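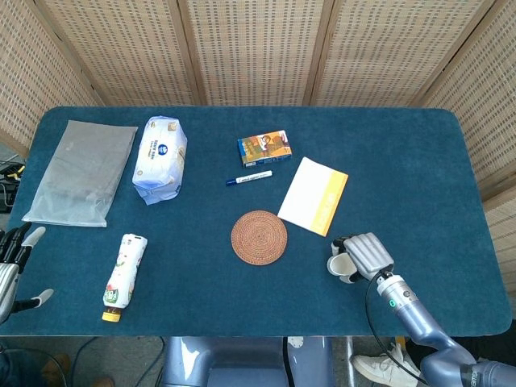 물건을 한 번 눕혀 보는 일
테아노 스타마토풀로스 씨와 나눈 이야기

글: 세이두 오도이
6/17/23

테아노 스타마토풀로스 씨를 만나기 전에 저는 정리라는 말을 별로 좋아하지 않았습니다. 저에게 정리는 손님이 오기 직전에 물건을 서랍에 밀어 넣는 일이었습니다. 그래서 인터뷰를 부탁할 때에도 그 점을 미리 말했습니다. 답장은 짧았습니다. "그러면 서랍 하나를 가지고 오세요. 서랍을 못 빼면 안에 있는 것만 가지고 오세요."

저는 서랍 안에 있는 것을 종이 가방에 담아서 갔습니다.

스타마토풀로스 씨의 작업실은 '페디마'라는 이름입니다. 62세인 그는 이곳에서 거의 11년 동안 작은 물건의 정리를 가르쳤습니다. 옷장이나 창고는 다루지 않습니다. 가방 속, 서랍 속, 현관 선반 위처럼 손바닥만 한 물건이 모이는 곳만 다룹니다. 그 전에는 이삿짐 회사 '스토크네스'에서 포장 일을 했습니다.

"큰 가구는 쉬웠습니다." 그가 말했습니다. "소파는 누구나 소파라고 합니다. 상자에도 '소파 쿠션'이라고 쓰면 끝납니다. 힘든 것은 마지막 상자였어요. 집마다 마지막 상자가 있습니다. 거기에는 휴지도 들어가고, 펜도 들어가고, 무슨 봉투도 들어갑니다. 우리는 상자 위에 '기타'라고 썼습니다. 이사 간 집에 나중에 가 보면 그 '기타' 상자만 그대로 있었습니다."

그 상자가 마음에 남아서 지금의 일을 시작했다고 합니다. 저는 그 이야기가 조금 멋있게 들려서 정말이냐고 다시 물었습니다. 그는 웃으면서, 허리가 아파서 포장 일을 그만둔 것도 이유라고 했습니다.

작업실에서 가장 중요한 가구는 탁자입니다. 모서리가 둥글고, 짙은 청록색 천이 덮여 있습니다. 만져 보면 펠트와 비슷합니다. 뒤쪽에는 나무틀에 밝은 베이지색 짜임 판을 끼운 병풍이 서 있는데, 탁자의 뒤와 오른쪽을 완만하게 둘러쌉니다. 저는 처음에 병풍을 장식으로 생각했습니다.

"장식이 맞습니다. 조금은요." 그가 말했습니다. "하지만 저 뒤에 제 선반이 있습니다. 사람은 남의 선반을 보면 자기 물건을 못 봅니다. '아, 저런 통을 사야겠다' 하고 생각합니다. 통을 사는 것은 맨 나중 일입니다. 병풍을 세운 다음부터 첫날에 통 이야기를 하는 분이 많이 줄었어요."

천의 색에도 이유가 있느냐고 물었습니다. 그는 흰 천을 먼저 썼다고 합니다. 깨끗해 보여서 좋았지만 흰 물건이 잘 안 보였습니다. 휴지 봉지, 흰 펜, 흰 종이가 모두 바닥과 섞였습니다. 그다음은 검은 천이었는데, 이번에는 분위기가 너무 무거웠다고 합니다. "보석을 파는 가게 같았습니다. 모두 목소리가 작아졌어요." 지금의 청록색은 제자 코스마스 마크리스 씨가 골랐습니다. 스타마토풀로스 씨는 처음에 그 색을 싫어했고, 지금도 아주 좋아하지는 않는다고 했습니다.

천은 소리도 줄여 줍니다. 제가 가방에서 열쇠를 꺼내 놓았을 때에도 큰 소리가 나지 않았습니다. 그는 이것이 생각보다 중요하다고 했습니다. 딱딱한 탁자에서는 물건을 놓을 때마다 소리가 나고, 사람은 그 소리를 피하려고 물건을 한곳에 쌓습니다. 쌓으면 다시 서랍이 됩니다.

그의 방법에서 첫 단계는 '눕히기'입니다. 물건을 모두 꺼내서 서로 닿지 않게 탁자 위에 눕힙니다. 종류를 나누지 않고, 줄도 맞추지 않습니다. 연습할 때에는 작업실에 있는 물건을 씁니다. 반투명한 회색 비닐봉지, 휴지 한 봉지, 노란 뚜껑이 달린 플라스틱병, 그림이 있는 작은 상자, 파란 뚜껑의 흰 마커, 등나무로 짠 둥근 컵 받침 같은 것입니다. 노란 띠가 있는 흰 종이 물건도 있습니다.

저는 병도 꼭 눕혀야 하는지 물었습니다. 병은 세우는 물건이라고 생각했기 때문입니다.

"세우면 병이 대장이 됩니다." 그가 대답했습니다. "키가 크니까 눈이 거기로 갑니다. 작은 것들은 그 뒤에 숨습니다. 눕히면 모두 키가 비슷합니다. 물론 뚜껑은 먼저 확인해야 합니다. 제가 확인을 안 한 날이 있었고, 그날 천을 빨았습니다."

두 번째 단계에서는 물건의 이름을 소리 내어 말합니다. 여기에서 저는 부끄러운 경험을 했습니다. 제가 가지고 간 물건 중에 작은 플라스틱 조각이 있었는데, 이름을 말할 수 없었습니다. 한국어를 몰라서 그런 것이 아닙니다. 저는 그것이 무엇인지 어느 언어로도 몰랐습니다. 몇 년 동안 서랍에 있었고, 이사할 때에도 같이 왔습니다.

스타마토풀로스 씨는 버리라고 하지 않았습니다. "이름이 없으면 일주일 동안 잘 보이는 데에 두세요. 누가 와서 '그거 블라인드 부품이네' 하고 말해 줄 수도 있습니다. 일주일이 지나도 이름이 없으면 그때 결정하세요."

이름을 말하는 단계에서 제일 오래 걸리는 것은 종이라고 합니다. 사람들은 종이를 '서류'라고 부르는데, 그는 이 말을 받아 주지 않습니다. 봉투이면 봉투라고 하고, 안에 무엇이 있는지까지 말해야 합니다. "서류라는 말은 '기타'의 사촌입니다. 열어 보기 싫을 때 쓰는 말이에요." 그는 지난 1월에 온 수강생 마르코스 페트리디스 씨의 이야기를 해 주었습니다. 페트리디스 씨는 봉투 7개를 가지고 왔는데 모두 뜯지 않은 상태였습니다. 그날은 다른 물건을 하나도 다루지 못하고 봉투만 열었습니다.

나중에 페트리디스 씨와 전화로 짧게 이야기했습니다. 그는 그날을 잘 기억하고 있었습니다. "제일 무서웠던 봉투에는 치과 안내문이 들어 있었습니다. 벌금 같은 것인 줄 알았습니다. 그것을 반년 동안 피했습니다." 요즘은 우편물을 바로 여느냐고 물었더니 그는 잠시 생각하고 "대부분은요"라고 대답했습니다.

세 번째 단계는 물건에게 '이웃'을 찾아 주는 일입니다. 이 부분이 보통의 정리와 제일 다릅니다. 보통은 같은 종류를 모읍니다. 펜은 펜끼리, 종이는 종이끼리 둡니다. 그러나 그는 같이 쓰는 것을 가까이에 둡니다. 마커는 봉투 옆에 갑니다. 받을 사람의 이름을 쓸 때 필요하기 때문입니다. 컵 받침은 병과 가까울 수도 있고, 책상에서 차를 마시는 사람이면 마커와 가까울 수도 있습니다.

"그래서 정답표가 없습니다. 어떤 분은 그것 때문에 화를 냅니다. 돈을 냈는데 왜 답을 안 주느냐고요. 저는 휴지를 어디에 두어야 하는지 모릅니다. 그분이 어디에서 코를 푸는지 모르니까요."

저는 이 말을 듣고 많이 웃었습니다. 그는 웃지 않고 계속 설명했습니다. 휴지는 사람마다 자리가 정말 다르다고 합니다. 그래서 연습용 물건에 휴지를 꼭 넣습니다. 같은 휴지 봉지를 어떤 사람은 탁자의 맨 앞으로 당기고, 어떤 사람은 뒤로 밀어 놓습니다. 그것을 보면 그 사람의 집이 조금 상상된다고 했습니다.

비닐봉지는 좀 다른 문제입니다. 그는 비닐봉지를 '빈손'이라고 부릅니다. 봉지는 물건이면서 물건을 담는 것이기도 해서, 사람들은 봉지를 보면 바로 다른 것을 넣고 싶어 합니다. 연습이 끝나기 전에는 넣을 수 없습니다. 봉지도 다른 물건처럼 납작하게 펴서 한 자리를 줍니다.

"봉지에 넣으면 일이 끝난 기분이 듭니다. 제가 포장 일을 했으니까 그 기분을 잘 압니다. 테이프를 붙이면 아주 좋습니다. 그런데 그 기분은 하루도 안 갑니다."

포장 회사에서 배운 것 중에 지금도 쓰는 것이 있는지 물었습니다. 그는 동료였던 소티리스 제르바스 씨의 습관을 말했습니다. 제르바스 씨는 무엇을 싸기 전에 항상 두 손을 비우고 물건 전체를 한 번 보았다고 합니다. 젊은 직원들은 그가 느리다고 생각했지만, 그의 트럭은 늘 제시간에 출발했습니다. 눕히기 단계는 거기에서 왔습니다. "저는 그 사람한테 커피를 한 잔 사야 합니다. 아직 못 샀어요."

수업은 한 번에 6명까지 받습니다. 탁자가 하나라서 순서대로 하고, 다른 사람은 보고 있습니다. 남이 자기 물건을 보는 것을 불편해하는 사람도 있습니다. 그런 사람은 연습용 물건만 쓰고, 자기 것은 집에서 합니다. 스타마토풀로스 씨는 보는 시간이 손으로 하는 시간만큼 도움이 된다고 믿습니다. 마크리스 씨의 생각은 다릅니다. 그는 차를 가지고 잠깐 들어왔다가 우리 이야기를 듣고 말했습니다. "보기만 하면 지루합니다. 저는 탁자를 하나 더 사자고 몇 번이나 말했습니다." 두 사람은 제 앞에서 이 문제를 한참 이야기했고, 결론은 나지 않았습니다.

연습용 물건을 고르는 기준도 궁금했습니다. 너무 비싼 것과 너무 슬픈 것은 쓰지 않는다고 합니다. 사진, 편지, 시계는 빼고, 길에서 떨어뜨려도 크게 속상하지 않은 물건을 씁니다. 다만 색이 많은 물건은 하나 이상 넣습니다. 주황, 노랑, 빨강, 파랑이 같이 있는 그 작은 상자가 그런 물건입니다.

"모두 그 상자를 먼저 잡습니다. 아이도 어른도 똑같아요. 그러면 제가 물어봅니다. 필요해서 잡았습니까, 예뻐서 잡았습니까. 예뻐서 잡았다고 해도 괜찮습니다. 알고 잡으면 됩니다."

저는 그가 자기 집도 이렇게 정리하는지 알고 싶었습니다. 그는 부엌은 그렇다고 했습니다. 침대 옆 탁자에 대해서는 말하지 않겠다고 했습니다. 다시 물어도 말하지 않았습니다.

이야기가 끝난 다음에 우리는 제 종이 가방을 다시 채웠습니다. 영수증은 버렸고, 건전지는 따로 쌌습니다. 열쇠 하나는 지금 사는 집의 것이 아니었습니다. 전에 살던 집의 것인지, 자전거 자물쇠의 것인지 저는 아직 모릅니다. 그 열쇠와 이름 없는 플라스틱 조각은 지금 우리 집 현관의 작은 접시 위에 있습니다. 오늘이 나흘째이고, 아내는 플라스틱 조각이 우산의 일부인 것 같다고 합니다.

페디마의 여름 수업은 전화로 신청을 받습니다. 준비물은 서랍 하나에 있는 물건이고, 수납 통은 가지고 오지 않아도 됩니다.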